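Zevura Tabletop List
Home | Archives | Threads | Search | Log in

Re: [zevura-players] Map campaign, supply rule and late armies

From: Yetunde Iyamu
To: zevura-players
Jun 17, 2026

Hello all,

Thank you Somtochukwu for the questions. I answer them under your text, and I add two small matters at the end.

Somtochukwu Ezeani wrote:
> I read the campaign pack twice and I still do not understand supply.
> If my warband is cut off from its home hex, do I lose the models or
> only the turn? Also, can I join with an army that is not fully
> painted? I have 4 units ready and the rest is only primer.

You lose only the turn. A warband without a supply line can defend, but it can not attack and it can not build. When the line is open again, it acts as normal from the next map turn. Lawal asked me the same thing in private, so I think my wording on page 4 is not clear, and I will correct it.

About paint: yes, please join. Only the starting force must be painted, and this is up to 56 points. The other units can come later, and each one you finish gives your side one extra scout move. Please send the picture of the finished unit to the list and not to me, because my mailbox is small.

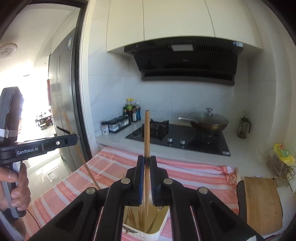 Two small matters

1. The Usman Pass. In the last campaign the side that held the pass won almost every battle in the north. Yakubu has made a new map where a second road goes around by Atico. It is longer by two hexes. I have tried it in three test games and I find it more fair, but I would like other opinions before August, when we start.

2. Reporting results. Please use the Flisto form again. Write the hex number, both players, and the winner. Last time we received battle reports with no hex number, and Binta had to write to each player and ask. If both players send a report and the two do not agree, the hex stays neutral for this turn.

I still need one more captain for the river side. The work is not heavy: you choose the order of the moves and you send them to me before the turn closes. If you are interested, please write to me off the list.

With kind regards,
Yetunde

3 replies | 2 shares
Previous in thread | Next in thread

Contact the list owner | Back to top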